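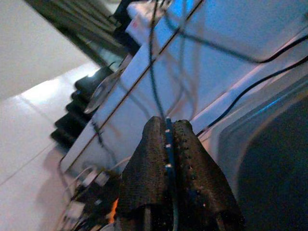

Attachment to message, click to enlarge

From: Gisela Harms
To: turret-clocks list
Subject: Re: Tirstead clock gaining again (and striking whatever it likes)

On 6/12/15, Farhad Pakzad wrote:

> Dear all,
>
> Tirstead is at it again. Having lost time all summer it is now
> gaining, and by the end of last week it was five minutes fast,
> which the village puts up with, and striking one hour behind
> the hands, which it doesn't. I have had a note through the door
> in green ink.
>
> I went up and lowered the bob by one turn of the nut. It is now
> losing. I went up again and raised it by half a turn. It stopped.
>
> Three questions if anybody has the patience:
>
> 1. Should I be doing this with the nut at all, or with weights
> on the tray like they do elsewhere?
>
> 2. How do I get the strike back in step without letting it
> go through the whole day at eleven in the evening, which is what
> I did last time?
>
> 3. Clidico have quoted us for an automatic winder and say that it
> would "eliminate timekeeping drift". Would it?
>
> The movement is signed Pritard and dated 1827, countwheel strike,
> two trains, wound by hand by me. Wooden pendulum rod, as far as I
> can tell under the paint.
>
> Farhad

Farhad,

Commiserations on the green ink. We had a correspondent who used to time our quarters with a stopwatch and send in the results as a graph. He moved to the coast in the end and I rather miss the graph.

Taking your questions in the order I feel like answering them.

Number 3 first, as it's the one with money attached. No. An automatic winder winds. It will save your knees and your back, and I would have one tomorrow if I were you, but it doesn't know what time it is and neither does the clock. What Clidico may be selling you on top is a pendulum regulator, which is a separate box that nudges the bob in line with a time signal. Ask them whether it's in the quote, ask what happens in a power cut, and ask where they intend to drill. If the answer to the last one is "into the frame", put the kettle on and ring me before you sign. Ours was done with clamps and came off again without leaving a mark. I know this because it had to come off again.

Number 1. Leave the nut alone for now. The trouble with the nut is that you have to stop the pendulum or steady it to turn it, and you will never get two turns the same with cold hands, and every time you touch the rod you're asking something of the suspension spring. Use the nut when the clock is minutes out over a week, and small weights for everything else. If there's no tray on your rod it is the work of an evening to make one: a ring of brass in two halves, lined with leather so it grips, fixed somewhere near the middle. Adding weight there makes the clock go faster, taking it off makes it go slower. Everyone gets this backwards at first. I wrote FASTER and an arrow on a bit of masking tape and I still stand there moving my lips.

Old pennies are traditional. I use washers, which nobody pinches.

Change one thing, then go away for a week. I can't say this strongly enough to a man who has been up the tower twice in two days. A turret clock in December has wind on the hands, ice on the hands if you're unlucky, and oil that has gone the way of cold treacle, and you can't tell any of that from an error in the rate by looking at it over one night. Keep a notebook. Date, time by the phone, time by the clock, weather, what you did. The last column should mostly say "nothing".

As for its stopping when you raised the bob, I doubt the bob did it. More likely you've put it out of beat. Stand still and listen. It should go tick, tock, at equal intervals, like someone walking. If it goes ticktock, pause, ticktock, pause, it's limping, and when the next bit of wind gets at the hands it'll stop. There should be an adjustment at the crutch, probably a pair of thumbscrews, probably seized. A drop of penetrating oil, wait a day, and NOT the big pliers. Look at the suspension spring while you're there. If you see a kink or any hint of a crack, stop the clock and leave it stopped until you have a new one. A bob that size coming down the tower would be a good deal harder to explain to green ink than five minutes.

Number 2. A countwheel has no idea where the hands are. It just does the next number on its list, so if it misses an hour, for instance because the strike weight was on the floor, it will be one behind until you put it right. You don't need to go all the way round for that. Being one behind, you need one extra strike, so lift the locking lever by hand and let it run through once. Do it at noon or thereabouts when people are charitable. If it's one AHEAD then you do have to go nearly the whole way round, or else stop the strike for an hour and let the hands catch up, which is what any sane person does. Tie the hammer back with a bit of sash cord while you're doing it and nobody outside need know. Please untie it afterwards. Ingeborg Stüber once went thirty days believing her bell had cracked.

A word on Pritard, as you've got the date. Have you checked it against the day book? Hartmut Thiele has a photocopy of part of it and I think there's an entry 3656 that might be yours, listed only as "church, two trains, man difficult". He's bad at email but good at post. If it is yours I'd love to know whether the escape wheel is original. The others I've met have 30 teeth and a bit of file work on the back of the arbor which looks like a W and could be anything.

I also have a spare pair of pulleys going, from the Manole clearout, free to anyone who'll collect. They have been in my hall since the spring and visitors have stopped remarking on them.

Let us know what the beat sounds like. A recording on the phone would do, if you can hold it still and not talk.

Gisela

PS. Hartmut Voß, if you're reading, I still have your ladder.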